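Teaching a hand by showing it

January 2022

The data team at Brastau works on the ground floor of a former dairy office in Trordale. Its job is to produce the recordings from which a robot hand is meant to learn how to pick things up. The woman who leads the team asked for her name to be left out, as the project is still under contract, but she was happy to talk about what the work involves.

"People expect us to be writing code," she says. "Most of the day we are moving objects and starting recordings. Someone steers the hand, someone else sets up the next go, and then we do it again."

Each go is called an episode. The target for the current batch, known as Drimard, is 600 usable episodes. The team stood at 626 recorded when we spoke, but she was still going through them and expected to throw a fair number out.

What makes her throw one out? "A slip is fine, we keep slips. The model ought to see what a poor grasp looks like as well as a good one. What I remove is an episode where the label is wrong, or where the person steering stopped halfway to ask a question. You'd be teaching it to stop and ask a question."

The views from the hand itself matter most to her. They move a great deal and they are often soft, and new staff tend to mark them down for that. She has asked them to stop doing so.

"If the hand is moving, its picture will smear. The model will get smeared pictures when it works on its own, so it may as well get them now."

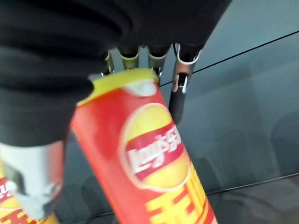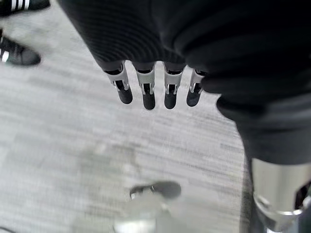

Views from the hand: gripping a Lay's canister by the lid end (first) and with the fingers over the carpet (second).

Tall cylinders come up often in the batch. A canister can be held from the side or from the top, and the two call for different finger positions. The team records both and notes which was used. "From above you have the rim to work with and not much else," she says. "People steering it for the first time squeeze too hard. Then they go too gently for a week."

A new operator does 12 practice episodes before anything is kept, and nobody steers for longer than 90 minutes at a stretch. She set that limit herself after comparing recordings from the start and end of long sessions. The later ones were slower and had more small corrections in them.

The written part takes nearly as long as the steering. Every episode gets a short sentence saying what was done, in everyday words. A second site in Bragança checks a share of these and sends back the ones it disagrees with - usually over whether something was "put down" or "dropped".

The batch is due to be handed over in May. She would like the next one to have fewer objects and more starting positions.

"We changed the object too often and the position too little," she says. "I'd do that the other way round."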